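Subject: Re: [suture-practice] tail length and gaps on interrupted rows

Thanks to everyone who replied on and off list. I have put the answers together in one message, as the thread had split into two and the second half had lost its subject line.

On spacing first. The old Flomham handout (the 1984 one, page 66) says to place the first stitch, then judge every following gap by eye from the one before it. I still teach it that way. The trouble is that a small error gets copied along the row, so by the far end the gaps have crept wider. Look back at the whole row before each new bite and compare with the first gap. The row at upper left has five stitches at fairly even spacing, with the tails cut short, apart from the left-hand one, where the tail is slightly longer.

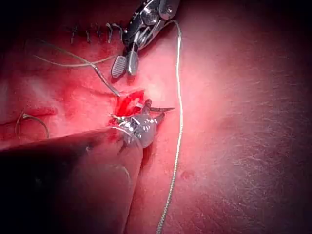
One member, writing to the list in July, had a different view on the tails:

> I would not cut them that short on soft tissue. We went through
> a box of the Postska braided and a box of the Bernidberg, and the
> Bernidberg knots needed more tail or an extra throw. With short
> tails I found them slipping by the next morning. Spacing matters
> less to me than whether the knot holds. Also, could people please
> say what thread they are using when they ask about knots? Half
> the answers depend on it.
>
> Does anyone still have the Kubíček notes on laying the throws
> flat? My copy is missing the middle pages.

I agree about naming the thread and will try to do it myself from now on. On short tails I agree in part. If the throws are laid flat and each one is pulled in the opposite direction to the last, a short tail is usually enough on braided thread. When the direction is not changed you get a slipping knot, and extra tail only puts off the moment when it comes loose. I would check that before blaming the thread.

The Kubíček notes are with me, all pages, and I can scan them. Seven people have asked off list already, so I will put the file in the archive and send the link round when it is up. It is a large file. If your mailbox is small, wait for the link and don't ask me to attach it.

Next, tension. Most of the torn edges I get shown come from pulling sideways while the knot is going down. Keep one hand's work at the tissue and let the other take the thread away from it in a straight line, so the knot is seated where it is meant to sit. With a fine braided thread, as in this light-grey one, you can see straight away whether the line is taut. Leave the needle hanging clear to one side. 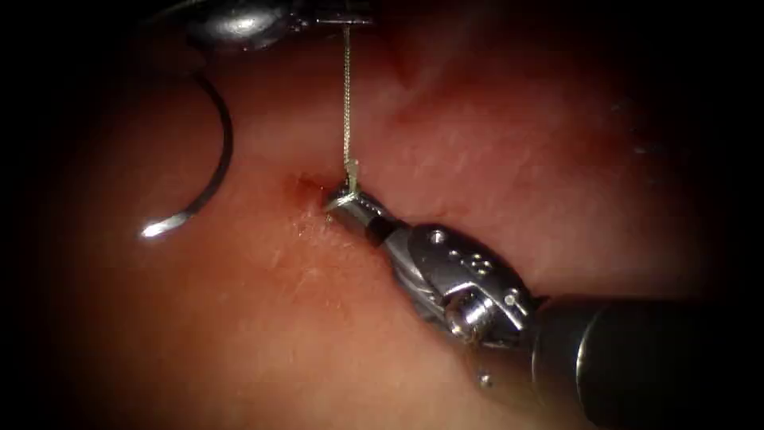
Stop pulling when the edges meet. If the tissue turns pale or puckers, the stitch is too tight and it is better to take it out and do it again than to place the next one looser to make up for it. People do try that and the row ends up uneven in both tension and spacing.

Two bits of list business. Flomham have some 700 lengths of out-of-date thread going spare, mixed sizes, for practice only. Write to me off list if you want some and say which size. I will post in the order the requests come in.

Please also trim quoted text when you reply. The last digest was mostly the same message over and over.

List moderator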